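Two-handed shelving task, 50 demos in and I'm hooked

gmorelli_arms
Posts: 93
Saturday, 9:14 am

Long post, sorry, I'm excited. Some of you saw my earlier thread where I was trying to teach a bimanual setup to fold towels and mostly taught it to drop towels. I've moved on to something with harder edges: putting file boxes away in a low office cabinet. Internal name for the task is Undia, don't ask, Primo picks the names.

We teleoperate both arms and record the head camera, wrist poses and finger joints together. One episode is pick up the box, bring it to the cabinet, line it up with the shelf, set it in, let go. Doors start open for now. I have 50 good episodes saved and 28 more I flagged as "maybe", and I would love opinions on what to do with the maybes.

The part I can't get over is how much of the task is in the lining up. Carrying is easy. Then you get to the cabinet and the box is tilted a few degrees and both wrists have to agree on how to fix it, and you can feel yourself doing something with your own hands that you've never once put into words.
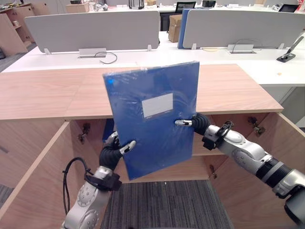 Lining up with the shelf, head camera view. Plastic film still on the box.

You can see the head camera loses a good chunk of the cabinet interior at this point. The box is in the way! I find the shelf mostly from the door edges and from memory, and I have no idea yet if a policy can pick up on the same thing.

Questions for you lot:
1. Keep the film on or take it off?
2. Do the maybes go in? Most of them have a regrip halfway, or a bump against a door that I recovered from.
3. Anyone have luck adding a second camera late in a project without redoing everything?

suchen_ko
Posts: 84
Saturday, 9:40 am

Oh nice, I love this one. A stiff box held from both sides is such a good test because the arms are basically one closed loop and any disagreement turns into squeeze.

Film: take it off. Look at the glare near the upper left corner of the box in your picture. That bright patch is going to slide around with every degree of tilt and you only have 50 episodes for the model to figure out it means nothing. Get the clean version working, then add shiny ones.

Gianni Mancuso
Saturday, 10:02 am

Going to disagree with Su-chen. Leave it on for half of them, starting today. We did bottle crates at Gollalier and collected everything under nice even light with clean crates, and the policy was beautiful until somebody brought in a wrapped one. It reached for it, stopped, backed off, reached again, for as long as we cared to watch. Adding wrapped crates later fixed it, but we needed far more of them than if we'd mixed from the beginning (my feeling, I don't have a graph for you).

On the maybes: regrips in, bumps in if the recovery is clean. Recoveries are gold. If every episode is perfect, the policy has never seen what to do when it's two centimeters off.

suchen_ko
Saturday, 10:11 am

Mixing is fine once you know the rest of the pipeline works. With 50 episodes he doesn't know that. If it fails he won't be able to tell whether it was the film, the timing or a bad sync between the arms. One thing at a time, please.

Agree on recoveries though, with one condition. Trim the part that leads up to the bump. Otherwise you're also teaching it to bump.

Gianni Mancuso
Saturday, 10:15 am

OK, the trimming I'll give you. Still mixing my crates.

brunello_c
Saturday, 11:30 am

Small thing from the picture: the grip isn't the same on both sides. On the left hand there's one fingertip pressed on the front face and the rest wrap behind. On the right there's a finger laid straight across the front, just under the white label area. Do you always hold it like that, or does it change from episode to episode? When I had two operators with different grips on one dataset (the Russo drawer task, if anyone remembers it) the policy split the difference and held things in a way neither of us ever would. It was kind of amazing to watch and completely useless.

gmorelli_arms
Saturday, 12:05 pm

Brunello, that is a great catch and now I have to go back through everything. I'm fairly sure the flat finger on the right is my habit. Primo did a batch of episodes and I bet he doesn't do it. I'm going to tag every episode by operator and by grip tonight.

Film: I'm going to annoy both of you and do a first training run on what I have, then unwrap the box and record the next set without it.

No takers on the camera question?

brunello_c
Saturday, 12:20 pm

I added one late. Trained on the old data with the new camera input blanked out at random, then fine-tuned on the new stuff. Worked better than I expected. Put it low and to the side so it looks into the cabinet past the box. And bolt it down properly, ours was on a clamp and drifted for a week before we noticed.

primo_p
Saturday, 1:48 pm

Primo here. I do not do the flat finger. I also think the flat finger is wrong, it eats the clearance on that side when you go in.

gmorelli_arms
Saturday, 1:55 pm

It does not eat the clearance! I'll record ten each way on Monday and post the insert times.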